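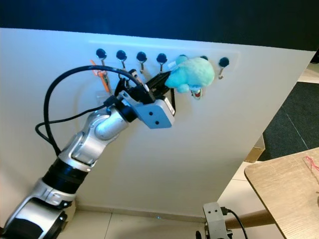
The Office of Household Instruction at Ornavach kept its records in the third person and the past tense, and required the same of its instructors. Rosângela Amaral had been told this on her first morning. She was handed a badge, a locker key and a copy of the Peixoto Manual of Demonstration, which had lost its back cover, and she was shown to Room 13.

The exercise assigned to her was entered in the register as Retrieval and Return of a Soft Article. The article was to be brought to the hooks, presented at the hooks, taken back to the table and set down. The instructor was to guide the arms at all times from the standing position. The instructor was not to speak to the unit.

The unit's designation was Fova. The register did not explain the name, and the staff had stopped asking.

Amaral was a careful instructor. Before coming to Ornavach she had taught penmanship to children in Ernau, and she held the view that a hand learned from another hand and from very little else. The Manual agreed with her, although it took 54 pages to do so. Section 2 stated that the learner would acquire the instructor's habits along with the instructor's skill, and that the instructor should therefore arrive without habits. Amaral had underlined this sentence in pencil and written "How?" beside it. 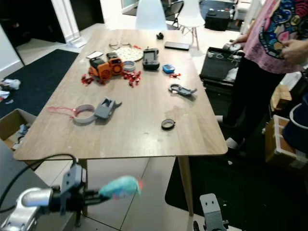
The soft article during the return stage, Room 13.

It was the pause that caused the difficulty. On the way back from the hooks, a little before the table, Amaral had a tendency to stop. The stop lasted less than a second. She had not noticed it herself, and it was first reported by the Reviewer, a courteous man who worked upstairs and communicated by memorandum.

"The instructor is respectfully asked to account for the hesitation," he wrote. "It appears in every demonstration since June."

Amaral considered the matter over lunch and replied in writing, as the procedure required. She stated that she had no particular reason. She stated further that when her children in Ernau finished a line of writing, she had always asked them to lift the pen and look at the line before going on to the next. She supposed that she was looking at the line.

The Reviewer thanked her for the clarification and asked that it cease.

For the rest of that week she guided the arms without stopping. She found it harder than she had expected. She counted under her breath, she shifted her weight, and she once completed an entire return with her teeth pressed together. The new demonstrations were accepted without remark. The old ones were marked for removal, and the total in the register, which had stood at 3,889, was to be corrected downward at the end of the month.
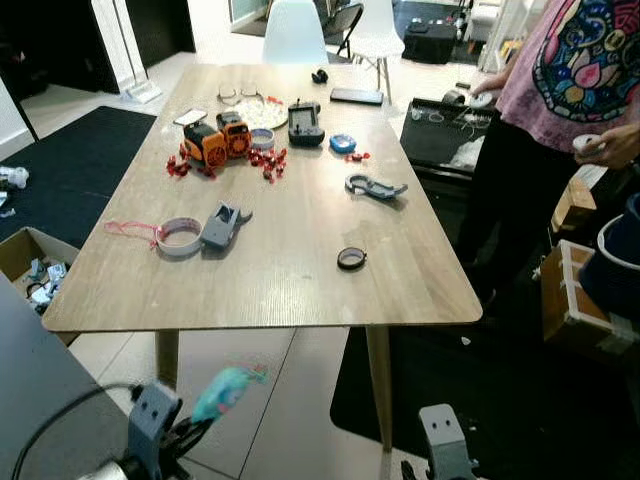

The instructor at her station with both hand controllers.

The unsupervised trial was held at four in the afternoon. The Reviewer came down for it in person, which was unusual, and stood by the door with his hands behind him. Amaral placed her controllers on a chair and took two steps back, as the Manual directed. The unit was given its instruction.

Fova lifted the article and carried it to the hooks. It presented the article at the hooks for the prescribed interval. It then drew the arm back toward the table, and a little before the table, it stopped.

The stop lasted less than a second. The article was then set down.

The Reviewer consulted his papers. He observed that the earlier demonstrations had been excluded from this version, and that he had overseen the exclusion himself. He asked Amaral whether she had paused in any of the later ones. She said that she had not. He asked whether she was certain, and she said that she had been very careful to avoid it.

"Perhaps that is what it saw," he said.

He asked for the trial to be repeated, and it was repeated. He wrote down the time. Under Faults he entered nothing, and after some thought he turned to Remarks, where he wrote that the unit had completed the return and had looked at the line. He then struck out the last five words, as the Office did not permit figures of speech, and initialed the correction.

Amaral signed beneath him. The next exercise in the register concerned the folding of a towel, and she went to the cupboard to fetch one.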